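Maltisura Bathhouse Repair Project
Progress report to the Zondport Fund
Wednesday, February 15, 2023

Work since the last report

The pool hall roof is closed. Leaks over the east changing rooms were traced to a failed gutter joint and two cracked skylight frames. The joint has been remade and both frames replaced. We had heavy rain for most of a week after that and the ceiling stayed dry, so the plasterers were allowed back in.

The old boiler is out. Removal took longer than planned because the flue had been bricked in during an earlier repair and did not appear on any drawing we hold. The replacement unit is on site and stands on its new base. Connection to the main heating loop is under way, and the contractor, Vörös, expects to start pressure testing when the pump valves arrive. These were ordered in the fall and have been delayed once already.

In the main hall, 965 square feet of floor tile has been lifted, cleaned and stacked for reuse. The rest of the floor is sound and will stay down. We had budgeted for more new tile than we now need, and the saving is shown under costs.

Fixtures and washrooms

The fixtures package covers tubs, basins and shower trays for the ground floor and the two private bathing rooms upstairs. We asked for plain white throughout, to match what was there before and to make later replacement easy. Pornidetti holds the supply contract. Delivery is complete apart from the shower doors.
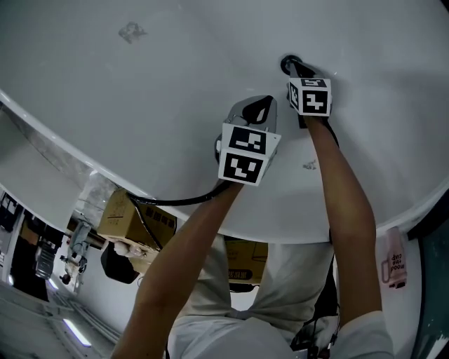
Black round fitting on a white curved surface with a rounded rim.

Pipe runs for the ground floor washrooms are finished and have been inspected. Upstairs, one run has to be moved to clear a floor beam. This adds some labor but no new material. The accessible washroom was redrawn after the inspector asked for a wider turning space - the door now opens outward and the basin has moved to the side wall.

Costs

Spending remains within the grant. The main changes are as follows:

Flue removal, not in the original budget: $3616 over
Floor tile, reduced quantity: $965 under
Skylight frames, second frame added: $480 over

The net overrun of $3131 has been charged to contingency. We are not asking for additional funds. One invoice for scaffold hire is in dispute, as it covers days after the scaffold had come down. We have withheld payment on that part and written to the supplier.

Problems and risks

The pump valves are the main risk. If they slip again, the boiler cannot be tested and the plaster in the pool hall will have to dry with rented heaters. We have a price for the heaters but have not placed an order.

Access is the other concern. The lane behind the building is narrow and the town plans to resurface it this spring. We have asked for dates and have not received them. The shower doors are the last large delivery that needs the lane, and we would like them inside before that work begins.

Next period

Pressure test and first firing of the boiler
Relaying of the lifted tile
Upstairs pipe run moved and closed up
Shower doors delivered and hung
Painting of the entrance hall, if the plaster is dry enough

We still plan to reopen the ground floor in May, with the private bathing rooms to follow. The opening hours for the first season have not been settled and will be sent separately, along with the revised ticket prices the fund asked to see.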